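# Teaching the arm to pick up a cup

Apr 19, 2025

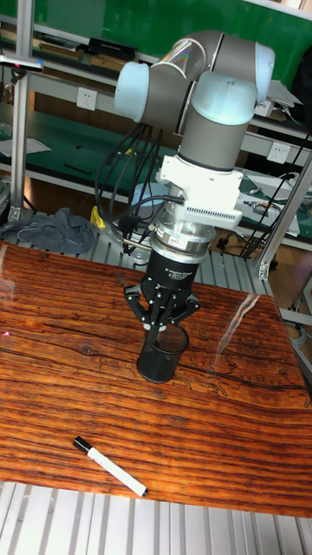 *The three-finger gripper around the black cup.*

I have been spending my evenings on cup grasping again. I said in October that I would write up how we record demonstrations, and then I didn't, so here are my notes. They are mostly for me and for Candela Mateos, who takes over the bench while I'm away.

We have two ways of showing the arm what to do. The first is by hand. You put the arm in free-drive, hold it near the wrist, and walk it through the motion while the joint positions are logged. The second is remote control, with a handheld controller that sends small position changes to the wrist. The trigger closes the fingers.

I started with hand guiding since it sounded easier. It is easier for big moves. For the last inch before the cup it's poor. The arm is heavy to stop exactly where you want it, and I tend to push down as I let go. My own push also shows up in the force readings, so the sensor data from those runs is not much use for training. I kept the joint logs and threw the force data out.

Remote control took me longer to learn. My first 40 recordings were bad. I would come in too fast, stop, back up, and come in again, and the policy trained on them did the same thing. It hesitated over the cup and sometimes went back up for no reason. I deleted all of them and started over.

What I do now:

- Move above the cup at normal speed.
- Switch to the slow setting before going down.
- Come down straight, with the fingers open wide.
- Close in one trigger pull. No half pulls.
- Wait a second, then lift.

If I have to correct by more than a small amount, I stop and mark the run as failed. Failed runs go in their own folder. I don't train on them, but I look at them when something strange comes up.

The cup is light and will slide if one finger gets there before the others. The arm can cope with a little sliding. If the cup tips, the run is over. I set the closing force low, at the level that still held the cup through the lift in my tests, and haven't touched it after that. Candela wants to try a higher value with a heavier cup. That's fine, but please write it in the log.

Recording is done with Flodotell, which is a set of scripts I keep for this bench and not much more. It saves the wrist pose, finger position, force readings and camera images with one clock. The clock part used to be broken. For a while the images were 60 milliseconds behind the arm, and I only noticed when I played a run back slowly and saw the fingers start closing in the numbers before they moved in the video. I shifted the old files by the same amount and they seem fine.

The full set is now 1,949 runs, all cup, all remote control. I move the cup to a new place before each run. At first I did this by feel, and a plot of the positions showed I liked the middle of the table far too much. Now a script gives me a position and I put the cup there. It's duller work but the coverage is better. A session is 60 minutes at most. After that my approach gets sloppy and I can see it in the data.

Results so far are mixed. Near the middle of the table the trained policy picks up the cup most of the time. Toward the far side it comes in low and one finger bumps the rim. I think that's the camera angle, as the fingers hide the cup for the last part of the move. I want to record more runs out there before changing anything else.

Glare on the tabletop is the other thing on my list. I've been recording at different times of day so the light varies, but I haven't tested whether that helps. A matte sheet over the wood would be a quick check.

Candela, the controller charger is in the top drawer and the script for cup positions is in the Jultville folder. Zero the force sensor before the first run, with the fingers open and nothing touching them.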